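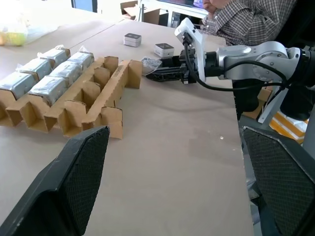
Busisiwe Kruger wrote to me after my last column to say that I was being unfair to coffee subscriptions, that hers had saved her from supermarket beans and a bad habit of running out, and that I should try one for a year before I opened my mouth again. I did try one. I tried three, and I still think most of us would be better off walking to a store.

My complaint is with the freshness talk. Every roaster with a website now prints a roast date and tells you the clock is ticking. Then the same roaster offers you a discount for taking two months' worth at once. Which is it? If the beans are fading by the day, why am I being nudged to keep a pile of them in the cupboard next to the rice?

I put this to Higinio Robles, who roasted for Billside until June and now sells bicycles. He laughed and said that freshness was real but that shipping was expensive, and a box with more in it costs hardly more to send. That was the whole answer. I was grateful for it, and I wish it appeared somewhere on the order page.

Then there is the quiz. Gurik asked me 17 questions before it would sell me anything. Did I like berries? Did I think of myself as adventurous? I answered carefully the first time and got a medium roast from Peru. I went back under my wife's email, picked the opposite of everything, and was offered a medium roast from Peru. Maybe it's a very good coffee for all kinds of people. Or maybe they had a lot of it.

I don't want to pretend the coffee was bad. Some of it was lovely, and one bag from Tsang was the best thing I drank all year. But I couldn't get it again, because the selection rotates, and rotation is sold to you as a treat. I have never understood this. When I find a bread I like, I'm glad the bakery makes it again tomorrow.

The money is harder to argue about because people get touchy. Mine came to $64 a month with shipping, against nearly $40 for what I used to buy at the corner. You can call the difference a small luxury, and I would too, if I had chosen it each month. I chose it once, on a cold morning, and after that it chose itself. Skipping a delivery took me four screens. Canceling took an email, then a second email, then a survey asking what they could have done better.

Hsiu-ying Ng, who has been with the same roaster for years, tells me I picked badly. Hers lets her pause with a text message and sends whatever she asks for. Fine – that sounds like a store with a mailbox, and I have nothing against it. I suspect it is also rare.

So I am back at the corner, where the bags have dates on them if you turn them over, and where I bought one this morning that was nine days old. It tastes like coffee. When it runs out I'll go get another one, possibly a day late, and drink tea in between.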